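The woman who looks after the sandwich cell at Drornen apologises for the kettle before she says anything about the robot. It is slow, she explains, and it trips the bench circuit if the compressor happens to kick in, so we wait for the compressor to finish and then we make tea, and by that stage it is nearly half past six in the morning and the first trays are already on their way down from the kitchen.

Drornen is a catering kitchen, and a fairly modest one. It makes lunches for schools, a couple of hospitals and whichever conference has turned up that week. The cell sits at the far end of the packing room, and its whole job is to pick up wrapped sandwiches and move them on and off trays without squashing anyone's lunch. She has been its keeper from the day it was bolted down, having come across from the packing line with no particular background in machinery.

"I knew sandwiches," she says. "The fellow from Molik who came to install it knew robots, and we sort of met in the middle. He'd ask me how hard you can squeeze one and I'd say, well, it depends what's in it, and he'd write that down and look a bit sad."

Molik supplied the arm and the gripper, and the first settings came with them. Those settings were fine for boxes. For bread, she says with real feeling, they were murder. The grip force was turned down, and then turned down again, and for a while the sandwiches simply slid out. What changed things was a suggestion from one of the women on wrapping, who pointed out that you would never carry one of these by the bread yourself. You'd carry it by the twist. 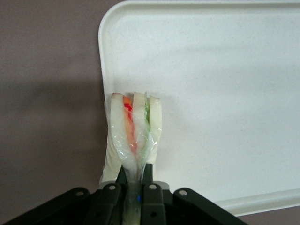
Reading time: 4 minutes

So the cell was taught to go for the wrap. The plastic is gathered and twisted below the bread, and the two inner fingers close on either side of it, leaving the slices and the filling standing up above the tips with nothing pressing on them.

"You can be quite firm with a twist of plastic," she says. "It doesn't mind. The bread minds terribly."

Getting there took most of May. The approach had to come in at the right height, low enough to miss the crust, and the closing width had to suit a twist that is never the same thickness two days running - it depends who is wrapping, and how cross they are. She ended up keeping a notebook, an old school exercise book with a coffee ring on the front, and every change went into it with the time and the initials of whoever was on shift. Program 334 was the first one she trusted. The one running now is 388, and she is quick to say that this doesn't mean there were dozens of clever improvements in between. Plenty of those numbers are her changing something after lunch and changing it back before home time.

I ask what looking after it means on an ordinary day, and she laughs and says wiping, mostly. The fingers get a wipe before the shift and again at the break, tips first and then down the inside faces. Mayonnaise is the worst of it, because it gets in at the pivots and dries there, and a sticky pivot makes one finger lag behind the other. You can hear it before you can see it, she reckons, a small tick as it closes. When she hears the tick she stops the cell, opens and closes the gripper by hand, cleans each joint with a cotton bud and puts on the smallest possible dab of food-grade grease.

"The first time, I used far too much," she admits. "It looked beautiful. Then it picked up crumbs all morning and I had to take the whole lot off again."

A proper strip-down takes up to 30 minutes, and she likes to do it with the radio on. The linkages come off and are laid out on a clean tea towel in the order she'll want them back. There are 2 spare sets of fingers in the drawer, bought from Csonka after a long wait for the originals, and she swaps them over at each strip-down so that they all wear at much the same pace. After that she runs it slowly with a dummy, a block of foam done up in cling wrap, before she'll let it anywhere near real food.

Her favourite part of the setup is also the plainest. The trays used to creep about on the tabletop, only a little, but enough that the arm would arrive and find the sandwich wasn't quite where it had been promised. A technician from Cludov, in to see to the cool room, noticed her nudging one back into place with her elbow and offered her a strip of rubber matting from his van. She cut it to fit with the kitchen scissors, and it's still there.

She would like a better lamp over the bench next, and a second person trained up, so that she can take a holiday without leaving her phone on. There is a young bloke on the packing line who keeps wandering over to watch, and lately she has been handing him the cotton buds. By now the tea has gone cold, and the kettle, she says, will have to wait for the compressor again.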